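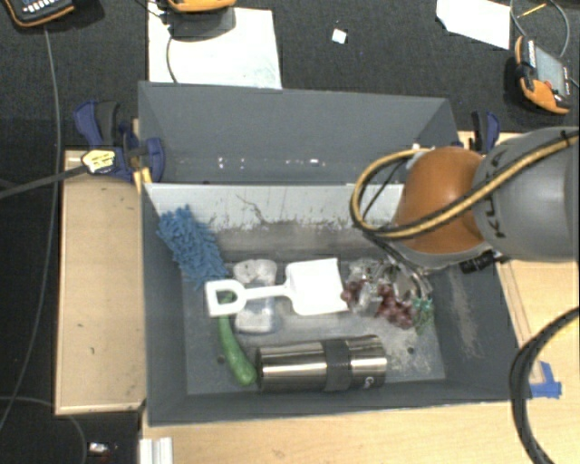
Kenji Nguyen-Tran
2021-02-03

1/ Notes on mixed bins, the kind that collect whatever was on the counter when guests were due. Mine reached capacity in August and I have been refining the sorting order ever since.

2/ Food comes out first. Grapes go before cucumber. Grapes under a shovel blade do not keep their shape, and crumpled plastic wrap holds moisture against the skins. Fridge, unwashed, stems on.

3/ Cucumber: dry it, wrap it in a paper towel, put it in the crisper drawer. I allow 7 days. Nomvula Naidoo allows 9. We have compared results and neither of us has moved.

4/ Next, long things. A duster or a toy shovel bridges the bin corner to corner and everything else packs badly around it. Remove the long things and the remaining volume usually drops by half.

5/ Microfiber dusters with the thick noodle strands: shake outside, wash warm, no fabric softener. Softener coats the fibers and they stop picking up dust. Hang by the handle, strands down. Never store one with food again.

6/ Steel tumblers should be stored upright with the lid off. On its side at the bottom of a bin, a tumbler rolls every time the bin moves, and the finish picks up scratches – cosmetic, but permanent.

7/ Toy shovel goes to the garage hook. A D-shaped handle hangs on anything.

8/ On the bin itself. Gray, rectangular, straight enough sides, no lid. A lid turns a sorting bin into a storage bin within a week. I have tested this at the Flelville apartment and at the current address.

9/ Replying to several people at once: yes, two smaller bins would work, one for food and one for everything else. I tried it. Both became mixed bins – same contents, twice the floor area.

10/ Drawer dividers next. I have measurements.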